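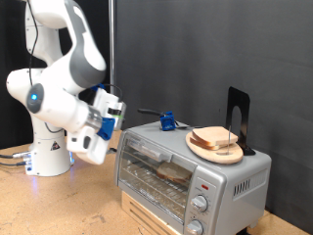 Fig. 1. Toaster oven on slatted wooden crate, one slice on the wire rack.

Enthorpe Building, Shared Kitchen Equipment Meeting
Minutes, 17 December 2023

Chair: Keegan Petrenko
Minutes: Mackenzie Lavoie
Also represented: Navaratnam (second floor), Widosby (ground floor)
Apologies: Clulent

1. Previous minutes

Accepted with one correction. Under item 4, "extension cord" should read "power strip." The action on relabeling the dry goods shelf is closed.

2. Toaster oven, asset 677

2.1 Height and support
The oven is to stay raised on the slatted crate. Keegan Petrenko reported that with the oven directly on the table, users had to bend to read the lower knob. Widosby asked whether the crate was rated for the load. No rating is known. The crate has been in use since the summer and was checked for movement at each corner before the meeting — no rocking found with the oven door open or closed.

Widosby maintained that a crate made of wood is not a long-term support for a heating appliance and asked for this to be minuted. A metal stand will be priced. Until then the crate is accepted, with a monthly check of the upper slats for discoloration.

2.2 Clearance
The vent slots on the side wall must not be covered. Bread bags, paper towels and cutting boards have been left against that side on past occasions. Agreed clearance is 270 mm on the vented side, to be marked on the table with tape. Navaratnam suggested the same distance at the back. Not agreed, as the table is not deep enough. The back distance stays as set in the kitchen sheet.

2.3 Rack
The wire rack is for bread and for anything on a tray. Items that drip are not to go straight on the wires. The rack comes out for washing at the end of each week and goes back with the stop edge to the rear. It was put back the wrong way at least twice in the last quarter and then slid forward when the door was opened.

2.4 Toast setting
Navaratnam presented results for single slices of plain white bread, middle of the rack, oven started cold. The current card on the wall says four minutes. Navaratnam's slices were underdone at four and acceptable at seven. Ground floor users find seven too dark with the oven already warm from a previous slice. The card will be rewritten with two lines, one for a cold start and one for a warm oven. The warm figure is to be tested before it is printed.

2.5 Red indicator light
Several users have read the light as "food ready." The card will refer users to the maker's leaflet for its meaning. Keegan Petrenko to find the leaflet, last seen in the drawer with the spare fuses.

3. Foil and cleaning

The question was whether to keep foil in the bottom of the oven, under the rack. Present practice varies by floor. Fig. 2 has a crumpled sheet in place.

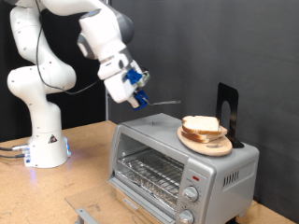 Mackenzie Lavoie objected that crumpled foil is harder to clean around than no foil at all, as crumbs collect in the folds and fall out when the sheet is lifted. A flat sheet with the edges turned up would be better, if foil is used, and it should be kept well clear of the heating elements. She would prefer a proper crumb tray and no foil.

Widosby supported the tray. Navaratnam noted that the ground floor cooks more cheese than anyone else and that a tray would need washing daily. Widosby did not dispute this.

Keegan Petrenko pointed out that the leaflet may rule on foil one way or the other. Decision held over until it is found. In the meantime any foil that has been in for a week is to be thrown out. Sheets are not to be reused.

The flat top of the oven is to be wiped with a damp cloth only, power off, after cooling. Nothing is to be stored on it, including plates put there to warm.

4. Costs

Kitchen balance stands at $361. A replacement rack, a crumb tray and a metal stand are to be quoted separately so that each can be declined without holding up the others. Clulent's share for the last quarter has not been received.

5. Actions

Clearance tape on table: Widosby
Price for metal stand, rack and tray: Navaratnam
Warm oven toast test and new card: Navaratnam, Mackenzie Lavoie
Leaflet: Keegan Petrenko
Reminder to Clulent: Keegan Petrenko

6. Any other business

The kettle lid is loose again. Carried to the January meeting, together with the foil decision.

Meeting closed.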